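Small bottles: tray walls, rolling, and which bin to buy
Bench and Table Storage > Containers
Thread started by notton_bench

I'm trying to settle on one tray type for small plastic bottles and the little cups that go with them. The pass is simple: bottles start loose on the tabletop, cups go in the tray, bottles follow. Comments on wall height and material are welcome.
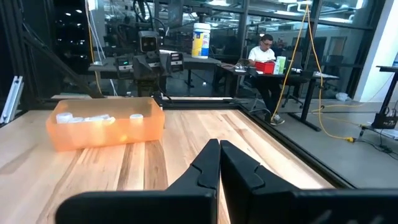
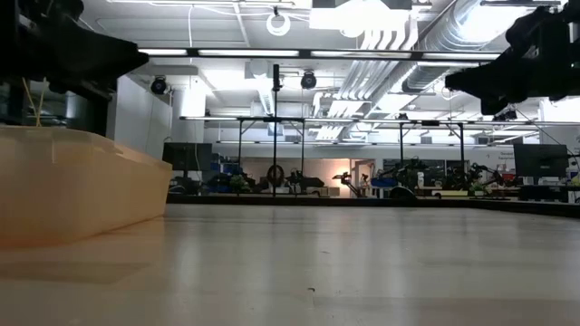
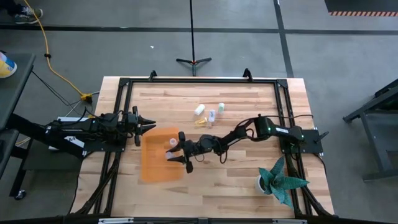
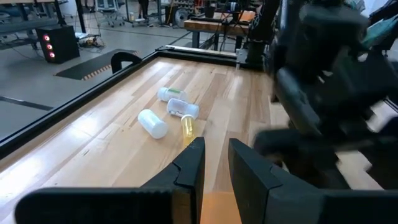
Arnavton, December 17, 2025

The bottles are a mixed lot, mostly pill size, in the last picture. The tray is translucent with low walls. I have two questions. First, is a low wall enough for round stock? Second, does anyone line the tray, and with what?

Paloma Pennington
(posting as notton_bench)

---

strutwise wrote:

Low walls are fine for cups and marginal for bottles. A bottle on its side needs a wall taller than its radius, or it can climb out when the tray is lifted at one end. Measure your largest diameter and double it. Leave the tray unlined until you have a reason.

---

Trí Ung wrote:

Disagree on doubling. One full diameter is plenty if the tray stays on the table. Past that, you lose side access, and a short bottle lying against the far wall becomes awkward to pick up. I ran tall Trovier bins for a year and went back to low ones in August.

The translucent wall is the better feature here. In the first picture the rounded top of one cup is over the rim and the rest still read clearly inside. With an opaque bin you would have to lean over it.

---

strutwise wrote:

Trays never stay on the table – somebody always carries them. Size for the carry.

---

gramweight wrote:

I would look at the tabletop before the tray. Wood strips with a glossy finish, as in the last picture, give streaks of glare, and a white or clear bottle in a streak is hard to pick out. The amber one stands out much better. A matte mat in a mid gray fixes this for very little money. Ours is cut to the same footprint as the table and gets wiped down weekly.

Also, three of those four are lying on their sides. Stand them up before you start. A standing bottle doesn't roll.

---

notton_bench wrote:

The mat is a fair point and I will try one. Standing them up first adds a step for every bottle, and our monthly volume is 1,090 bottles. I would sooner have a tray that tolerates bottles in any orientation.

---

gramweight wrote:

At that volume, agreed. Skip it.

---

Trí Ung wrote:

On lining: ribbed drawer liner, ribs across the long side. Foam holds crumbs from labels. We have had more than 200 trays through the wash with the ribbed type, and the only failures were at the corners, where it had been cut too tight. Leave a gap of a few millimeters all around.

---

strutwise wrote:

Ribbed liner under translucent plastic defeats the translucency from below, if that matters to anyone. From the side it makes no difference.

---

daly_shelf wrote:

One thing not mentioned yet is the rim. The bin in the second picture has a stepped top rim with a raised lip. Check how yours nest before ordering a quantity. Some lipped bins lock together when stacked empty and take two hands to separate. Stack 15, leave them overnight, then pull the bottom one.

---

notton_bench wrote:

Did that with six and they separated cleanly. Will repeat with 15.

Current plan: same low tray, ribbed liner with a gap, gray mat on the wood. I will order one taller size for strutwise's carry case and compare the two over a month.

---

strutwise wrote:

Post the bottle diameters when you have them. I still expect the taller one to win.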